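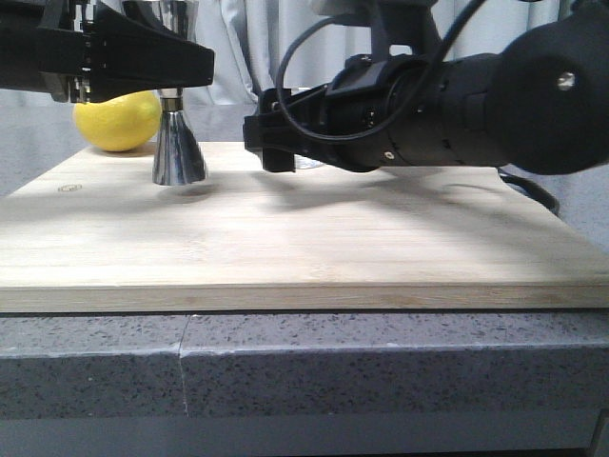 Setting the Rules for Shared Counters

Ursina Berchtold, who leads safety practice at Nedent, said the written standard must come before the first trial. "Two arms over one board need one agreed stop rule," she said. Under the Nedent rules, each arm keeps its own work zone, and cables are checked before every shift.

Glassware is treated separately. "A metal jigger may survive a bad grip. A glass will not," Ms. Berchtold said. The rules call for 100 clean runs before any change is approved.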